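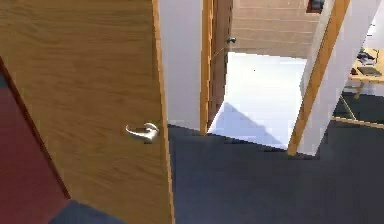

Slide 1. Open door, lever handle.

Good morning and thank you for coming. My subject is moving to a small town for work, and why many people leave again in the first year. I speak from our housing desk in Wullow, where we help new workers of the Verow plant to rent a home.

(Wait for people to sit. Speak slowly.)

Last year 217 households came to us. Most of them found a flat before October. The flat was the easy part. The hard part was the second month, when the first papers are signed and the evenings are long.

What do people ask us? They ask which bus goes to Pornurska on Sunday. They ask if the deposit of 3,000 is normal. They ask how to greet the neighbors, and this one I like very much, but we had no leaflet for it.

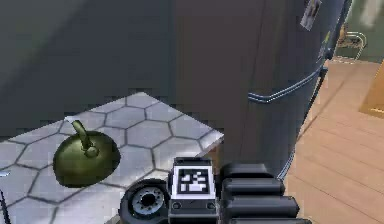 Slide 2. Refrigerator, dark gray.

Now the costs. A furnished flat is more expensive each month, but for a stay under one year it is usually cheaper in total. Please say this to your new employees before they sign. Many buy big appliances in the first week and sell them at a loss when they go.

(If somebody asks about the tax rules, say I will answer by e-mail. I am not sure of the new limit.)

The Kinyua program began with 8 families. Each newcomer is paired with a household on the same street for 30 days. The pair meets once a week, and there is no form to fill in. We tried a form and people stopped coming.

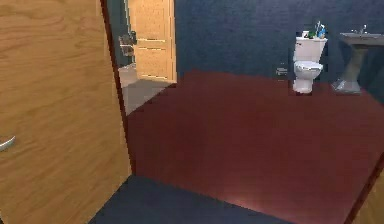

Some pairs did not work. One reason was shift work, another was language, and sometimes two people simply did not like each other. We now let both sides change the partner without an explanation.

Next slide is the table of rents. Do not read all the lines, only Wullow and Pornurska.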